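Search this site... Go

The Long Goodbye to a Muneteck Enis

June 14, 2020

My neighbor Iresha Barua has finally sold her car, and the street is taking it hard. It was a Muneteck Enis, beige where it wasn't primer, and she had driven it for 15 years. The buyer paid her $2813 and shook her hand twice, as if she might change her mind. She nearly did.

The Enis was never a good car. The magazines of the day called it "sensible," a word they kept for cars with no radio to speak of. It had two moods, cold and sulking, and a second gear you had to ask for politely. Gamage Motors in Moresley replaced the clutch so often that they stopped writing up an invoice and just waved.

Still, a car that old collects a following. When word got out, eight people came to see it off. Someone brought a cake. A man from the next block, who had once been towed home behind it -- uphill, in August -- made a short speech and lost his place in it.

Iresha's new car is electric and says good morning to her. She finds this forward. It can also go over 200 miles on a charge, park itself and tell her when she is tired, a job her sister used to do for free. She spent the first evening in the driveway looking for the ignition.

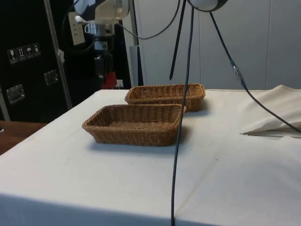
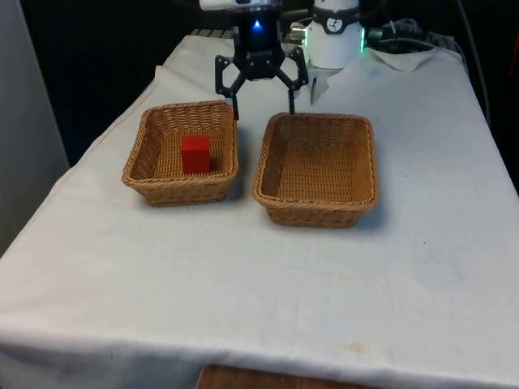

Iresha herself maintains that the new one is perfectly nice, that she would recommend it to anyone, and that she has kept the spare key to the old one.

Comments

dieselpete: Had the wagon version. Same second gear.

Marla T.: $2813 for an Enis?? I have one in the barn, send him over

Search this site... Go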